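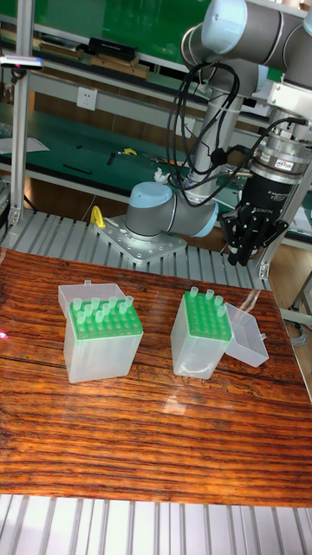

What does a person on an IT help desk do all day?

Mostly they talk. I went in expecting to watch people fix computers, and a fair amount of fixing did go on, but the bulk of it was asking strangers what they clicked just before it stopped working and then waiting politely for the second, more truthful version.

I got my look at this on June 7, 2022, when Gellik opened its support floor to anyone thinking of a career change. Gellik runs the computers for a few hundred small offices, places like Adamczyk, which sells bathroom tile and calls a lot. The invitation promised a tour, a sit-in with a working technician and lunch. Lunch was a granola bar. I have no complaint about the rest.

We were 16 visitors, most of us younger than me and all of us dressed better than the staff. Our guide was Grażyna Szulc, who manages the desk and wore a headset around her neck the entire time, including on the stairs. She started us at the ticket board, a big screen on the wall where every problem in the building's care shows up as a colored line. Green is fine. Yellow is getting old. Red means somebody's boss has found the phone number. She told us the desk takes around 450 tickets on a normal day, and that "normal" is a word she uses loosely in August, when the schools come back and every teacher has forgotten the same password.

The ticket software is called Ekance. I asked one of the technicians if she liked it and she said it had improved. I have said the same thing about my knee.

After the board they split us up for the sit-in. I was put next to Lanying Fu, two years on the job, formerly a pastry cook. She gave me a spare headset and told me to keep my microphone off, which I did, apart from one cough. Her first caller had a printer that would only print in pink. Her second was locked out of payroll and wanted it known that he was not a computer person. Her third was the pink printer again.
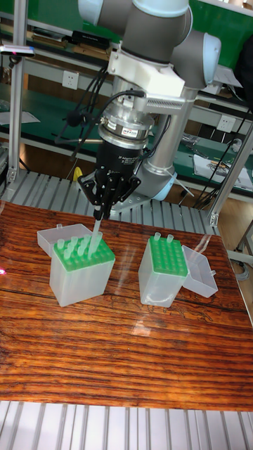 What struck me was how little jargon I heard in that hour. She never said "driver" or "cache" to a caller. She said "the bit of software that lets your computer talk to the printer," every time, in the same even voice, and typed the real words into the ticket where only her coworkers would see them. I asked if they teach that. She said there's a week of training on it and then there's the kitchen she used to work in, and the kitchen was harder.

The talk on getting hired was in a room with no windows and very good chairs. Grażyna's advice, as far as I could write it down: a degree is nice, a basic certificate is nicer, and she would take a patient person over either. New people start on passwords and printers. After that you can move toward networks, or security, or the accounts side, where they look after a backup system called Mumar that gets discussed the way some families discuss an uncle. The shifts rotate. Yes, there are nights. A man in a tie asked about working from home and was told it was possible after the first stretch, once they were sure you would call for help when you were stuck.

Then came the practice call. Each of us had to explain to a staff member, playing a confused customer, how to restart a laptop. I lasted under a minute before saying "just hold down the thingy." My customer asked which thingy. It was a fair question.

If you go to the next one, park on the street behind the building, bring a sandwich, and ask for the sit-in early because the seats by the senior people fill up. I took home an application form and a Gellik pen. The form is still on the fridge. The pen is out of ink.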